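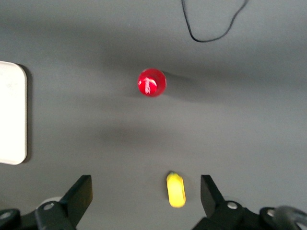
**Equipment review: Zorine two-finger gripper**
Prepared by Hadi Hakim, 2018-11-07

The Zorine was assessed over 13 days on the Fusidberg bench, picking up small items from a flat grey tabletop. It managed 71 picks in the final session and dropped four. Short, rounded pieces were handled well. Tall items tipped when the approach was rushed.

The fingers are black plates with squared-off tips, and a spare pair costs $400. Delivery took 18 days, longer than the supplier, Trana, had quoted. The manual is clear, although the wiring section needs work.

Purchase of one unit is recommended, with spare fingers budgeted separately. Orders should reach Trana before December.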